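The house with 123 missing square feet

I'd been to see eleven houses in Namley before I saw the one on Valentini Road, and by then I could recite the brochures in my sleep. Deceptively spacious. Rarely available. Benefits from a downstairs cloakroom (don't we all). So when Clillent sent me the details of a three-bedroom end of terrace with "generous, flowing accommodation extending to 1,126 square feet", I nearly deleted it and went to bed.

I'm glad I didn't, because I live there now. But it took me most of a winter, a borrowed laser measure and one very awkward cup of tea to get in, and I've been asked to write down how it went for anyone else about to go looking.

My first viewing was at half past four in December, so I saw the whole place by lamplight. I'd recommend this to sellers and never to buyers! Everything glowed. The back bedroom, which in daylight looks straight on to next door's flue, seemed like somewhere you might write a novel. Khalil Jaber from the agency let me wander about on my own while he stood in the hall answering emails, and I liked him straight away for that. The agent at the house before had followed me into the airing cupboard.

I went back at ten in the morning and it was a different house. Still nice! But smaller, with a long crack over the landing window and a kitchen that somebody had fitted around a boiler, then fitted again around a bigger boiler. I'd brought my sister and she'd brought the laser measure, and we went round room by room, her calling out and me scribbling on the back of the brochure. We got 1,003 square feet. We did it again, with the hall cupboard, and got the same.

I rang Khalil that afternoon, feeling like a person who sends back soup. He was lovely about it. He rang off, checked, rang back, and said the figure in the brochure had been carried over from an old set of particulars which counted the lean-to. The lean-to came down years ago. There's a rectangle of concrete where it stood, and I keep my bins on it.

So what do you do with that? The house hadn't shrunk, as my sister kept saying. I'd stood in it and wanted it. But I had been comparing it with other places by the square foot, in a spreadsheet I was rather proud of, and on the smaller number it slid from second best value to seventh. I slept on it and offered less.

Adelmo Fiore, who was selling, asked if I'd come round and talk about it in person. My solicitor thought this was a terrible idea. We sat at his kitchen table with the tea going cold and he told me about the lean-to (it leaked, his wife grew tomatoes in it, he missed it) and then he said he'd take off 2,000 pounds and leave me the curtains. I said yes before I'd worked out whether I liked the curtains. Two of the pairs I did.

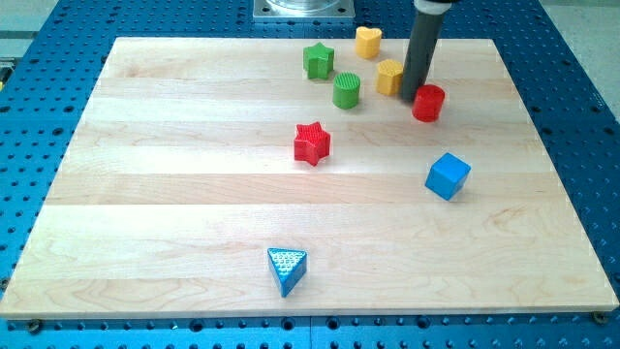 The kitchen was the first thing I changed, and the one place where losing those square feet has hurt. I had quotes for moving the boiler, laughed, and left it where it was. Gener, the joinery firm two streets over, made me a worktop to go round it, and I spent weeks dithering over timber. Oak was too orange for a room with so little sun. What won me over in the end was light maple, made up of glued strips like the board under those coloured blocks, with some bands paler and some a shade darker, so that a long run of it doesn't look like one flat slab. It also shows every ring of tea, I should warn you, and I drink a lot of tea.

The crack over the landing window is old plaster, according to the surveyor, who poked it with a biro. I've filled it and painted it and it has come back, thinner. The flue next door only puffs in the mornings.

If you're looking at the moment, go twice, once in the daytime, and take something to measure with. Ask the agent when the floor area was last measured and by whom. And look at the back bedroom with the lamp off. Mine has my desk in it now, facing the other wall.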